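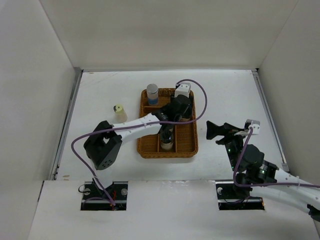
Posted by Percy Apaza | October | bench notes, Wirow cell

Jar sorting, teleop. Started 9:40, later than planned, Villanueva update wanted a restart on both leaders.

Task as written: small containers go into the wicker tray, one per compartment. Left arm does the tray, right arm stands by for the handover version. Bottle with the silver cap upper left, dark-lid jar lower middle, the yellow cap one starts outside on the left. Same layout every episode until I say otherwise.

Goal 80 demos for Wolari. Got 15 before lunch, threw out 6. Mostly me. Drifting the wrist while I look at the screen insted of the arm. Also two where I closed too early and clipped the tray rim, tray slid, lost the layout.

Things to keep:
- come in high over the partitions, then straight down. Slow is fine
- open fully before backing off
- right arm gripper stays open and clear of the tray, do NOT park it low

Purple cable on left arm still has that big loop. Want it shorter before we do the far compartments, ask Grurnia if they have the clips.

Leader trigger feels mushy near closed. Recalibrated, a bit better. Policy will learn my bad squeeze otherwise.

Afternoon: 6 episodes with the tray turned a little, tag them seperate. Then back to the normal layout and just grind.

Logs on the shared drive under jars_b, don't rename the folder.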